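Mridha soft gripper: is it worth the budget?
February 4, 2025

We bought the Mridha gripper for our packing room at Justby after comparing it with two cheaper ones. The price was $2,202, including the mounting plate and one spare set of finger pads. I write this review for people who must plan such a purchase with little money, as we did.

Our products come in thin plastic bags, and this was my main worry. The hard fingers of our old Drarska tool made holes in them. With the padded fingers we lose much less. In the first month we threw away 4 bags, and before it was some 40.

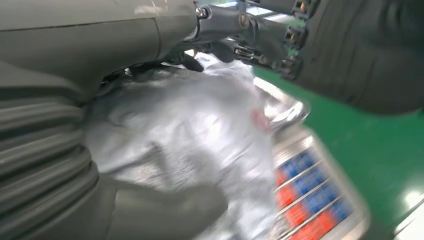
2 min read

A crumpled white bag like this one has no good side to hold, so the finger must be wide and soft. The pads of the Mridha already show light creases, but I do not see this as a problem yet. A new set costs $70, and I advise to put two sets per year in the budget.

What I like less is the cabling. The cable kit is sold separately by Mestomow and we did not know it when we made the order. Please ask for this in the quote. The manual is also short, and the part on force settings is hard to follow.

Delivery took longer than promised. If you need the gripper for April, order it now. For bags and other soft packages I would buy it again. For boxes the cheaper models are enough.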